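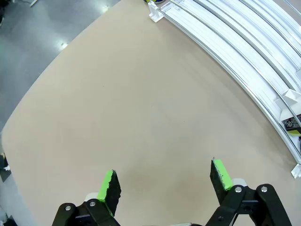 Thilini Pramanik has made table tops for 11 months of the year since she left school, and in July she rests. I met her at her workshop, Cassim, at four in the afternoon, when the machines were already off.

She says that most customers ask first about the legs. "I always bring them back to the top," she says. "You touch the top every day. The legs you touch only with your foot."

Her favorite color at the moment is tan, with a matte surface. A shiny top looks good in a shop, she explains, but at home the lamp shines back into your eyes. "With matte you can read, you can eat, you can work – the eyes are quiet."

I asked her why she likes a curved edge so much. She laughed and took a pencil to draw one for me. In her first years she made only straight tables, and her uncle Prasanna Mridha, who taught her, did not trust anything round. Then a customer with a narrow room asked for a curve, so that people could walk past without hitting the hip. "I made that edge 4 times," she says. "The first three had a flat place. You could not see it, but the hand found it."

For cleaning she recommends a soft cloth and a little water. She does not like sprays. The biggest top she has made was 270 centimeters long, for an office in Grostberg, and it had to go in through the window. "Next time I will measure the door myself," she says.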